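We use cookies to remember your settings and count visits. Accept | Manage

Print this page | E-mail this page

About the Trakville Ratepayers' Watch

The Watch started over an airstrip shed. Council had told the chamber, with a straight face, that the Ostlow landing strip was paying its own way, and a handful of us who had read the budget papers couldn't make the figures agree. We asked for the lease. We were told it was being reviewed. We asked who was reviewing it and were told that was confidential. That was enough to get a website registered.

We are residents of Trakville and the Ostlow end of the shire. We belong to no party, and we've been accused of belonging to most of them. What we do is read agendas, minutes, tender notices and annual reports, and publish what they say next to what was said out loud at the meeting. The gap is often wide.

What we look at

Mostly contracts and land. The Fothergill Road depot is the one most people know us for. Council paid for the site, paid to clear it, then paid again for a study into whether it needed a site. We published the invoices as released to us, with 14 pages blacked out, and we're still asking for those pages.

We also keep a file on the Bronine precinct. It has been launched 2 times by our reading of the media releases and so far consists of a fence and a sign. The promised 40 jobs may yet turn up. We'd like to see the modelling, which we are told exists.
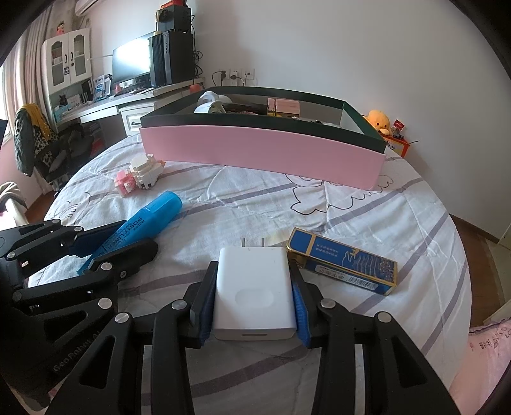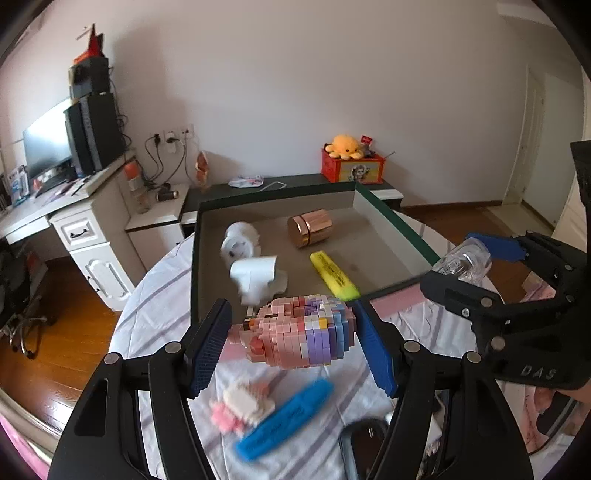 Do you have to live in the shire to join?

Membership is open to anyone who pays rates here or rents a home or shop within the boundary, and people elsewhere can subscribe to the bulletin without a vote.

How we're paid for

Members pay $50 a year. It goes on information request fees, web hosting and hall hire, in that order. We take no money from councillors, candidates, developers or anyone bidding for shire work. We have been offered some, and we sent it back with a note. Accounts are presented at the general meeting each October and any member can ask to see the receipts.

What we don't do

We don't run candidates and we don't hand out how-to-vote cards. Plenty of outfits say that and then find themselves holding a box of flyers on polling day, so judge us by what you see. We don't print anonymous tips unless there's a document to go with them. If you ring up to tell us that a councillor's cousin got a job, we will ask you for the ad, the date and the minutes. Some callers hang up at that point.

When we get something wrong we correct it on the same page, with the old wording left visible. Council's own site handles this differently – pages there tend to vanish and come back with a new date on them. We keep copies.

Council has described us as “a small group with a fixed view”. The first part is fair. As for the second, we would happily change our view of the strip if someone produced the lease.

Getting in touch

Use the contact form or come along to the next open meeting. If you are sending documents, send copies and keep the originals. Council staff who write to us should do so from home, on their own device.

Page last revised 2024-11-22

Print this page | E-mail this page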